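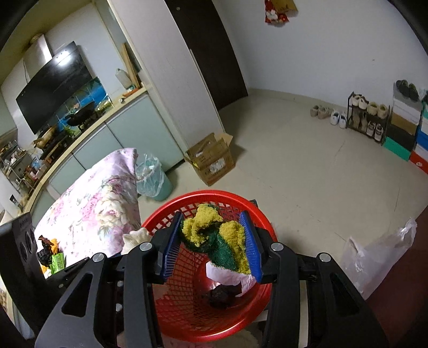

Na-rae So asks whether the finger pads have to be bought or if they can be cast at home, and says her first pair tore along the ridges. Cast them if you like. Torn ridges usually mean the rubber came out of the mold too early, so leave it overnight and peel from the wide end.

Is the gripper powered?
No. The Malano hand gripper has no motor. You squeeze, the linkages close, and the logger records the opening along with the video. The powered version for the arm uses the same jaws and the same pads, so what you record by hand carries over.

What do I need to build one?
A printer that can handle the long outer links, a small screwdriver, a file, and the hardware kit. Print the links flat, with the triangular cutouts facing up. If you have no printer, the Bellamy workshop will run the parts for members. Bring your own filament.

The jaws close unevenly. What did I do wrong?
Most likely one pivot is tighter than its partner. Back off all the pivots, close the jaws by hand, then snug each one a little at a time. If a link still drags, file the inside face. Don't use oil — it creeps onto the pads and they lose their grip.

What should I practice on?
Soft things from around the house. Socks are good because they fold differently every time. Pick one up, carry it to a basket, let go. Do that until you stop looking at your own hand, and then start recording.
Crumpled sheet material is harder. It springs back when you let go, and it can hide the basket from the camera on the way over.
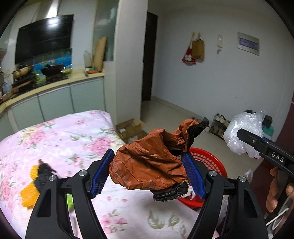 For bulky pieces like that, grab near the middle and come in slowly. Corners tend to slip out, and the piece swings when you turn.

Do I have to clear the room first?
No. Leave the furniture and the kitchen things where they are. Move anything you could trip on, and keep cables away from your feet.

How many recordings do I need?
Our sorting model was trained on 3,820 pickups. An early version with 133 did fine on socks and badly on everything else. Start small, check that the files open, then keep going.

Which software version works with the logger?
Jitness 2 or later. Older versions save the video but drop the jaw opening, and there is no way to get it back afterward.

Can I use the Flevberg arm mount?
Yes, with the short adapter plate. The holes on the long plate don't line up. The files for both are in the parts folder, and the short one prints in seven hours at the default settings.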